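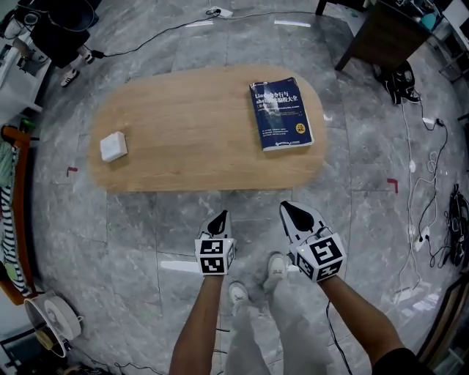

Clerbridge records 2000 table-top demonstrations with hand-held grippers

February 13, 2022

Clerbridge has finished the first collection round of its two-handed manipulation project, Memon. The set holds 2000 demonstrations, all of them recorded without a robot arm. Operators held a gripper in each hand and did the task themselves, standing at a low table with a book and a small white block on it.

Each gripper carries a cube printed with black-and-white square markers. The tracking software, supplied by Skedetti, reads the markers to recover the position and angle of the gripper at every time step. Finger opening is logged separately and matched to the marker data afterward. Red tape on the floor marks the table position.

Work began in January with a comparison of two methods. In the first, operators drove a pair of arms by remote control from a desk. In the second, they used the hand-held grippers. Remote control gave cleaner joint data, but operators needed longer to complete each attempt and dropped objects more often. The hand-held method was chosen for the full round, and the remote sessions were kept as a separate set of 168 demonstrations.

The main source of rejected recordings was marker loss. When an operator turned a wrist far enough, or crossed one hand in front of the other, the cube faces could no longer be read. Short gaps were filled by interpolation. Longer ones led to the whole attempt being thrown out and repeated – the 2000 figure counts accepted attempts only.

The tasks cover 19 object types. Half of the set, 1000 demonstrations, uses both hands on the same object. The rest are single-hand moves in which the other gripper stays open and idle.

Training on the data will take place at Tivwood, where the recorded gripper paths will be converted to arm motion and checked against joint limits. Paths that the arms cannot follow will be flagged and left out of training. Clerbridge has not set a date for release of the set.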